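The Quiet Return of Yamuna Krishnan

When Yamuna Krishnan walked off the set of her last television serial, she had appeared in 824 episodes and was, by her own count, tired in all of them. She was 41. The show went on without her for another season, gave her character a funeral, and was then taken off the air.

Krishnan did not look for another job. She moved back to Beneck, the town where her mother ran a tailoring shop, and for seven years she did the accounts there. Casting agents called for the first two. After that the phone was mostly customers asking about hems.

Her return came through a short film, Akanda, shot in three weeks with a crew of students. She plays a bus station clerk who is owed a pension. There are long stretches in which she says nothing at all, and one scene — a phone call to a government office — that runs for close to nine minutes without a cut. She learned it the way she had learned her serial scripts, by writing the lines out by hand.

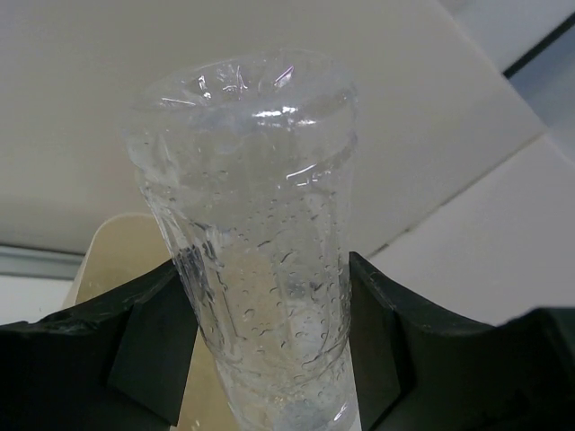 Yamuna's co-star, Ye-rin Tak, had never seen the serial. "People kept stopping her at lunch," Tak says. "I thought she must have been a politician." The two share only four scenes, but they rehearsed together every evening in a rented room above a pharmacy, and both talk about those evenings more than they talk about the shoot.

Akanda played at the Skotley festival in October and took the acting prize. The screening room held 100 people and was full for both showings. Krishnan missed the second one. A wedding order had come in at the shop and her mother needed help with the buttons.

She has agreed to one more part since then, in Skeniment, a feature about two sisters who inherit a cinema they do not want. Tak plays the younger sister. Krishnan asked for changes to the script before she signed, most of them cuts. In the first draft her character explained herself in every scene, she says, and she had already done enough of that on television.

She still dislikes watching herself. At Skotley she sat at the end of a row and looked at the floor during the phone call scene, listening for the places where she had rushed. She found two.

Filming on Skeniment begins in the spring. Until then she is at the shop in Beneck six days a week, and the shop is closed on Mondays.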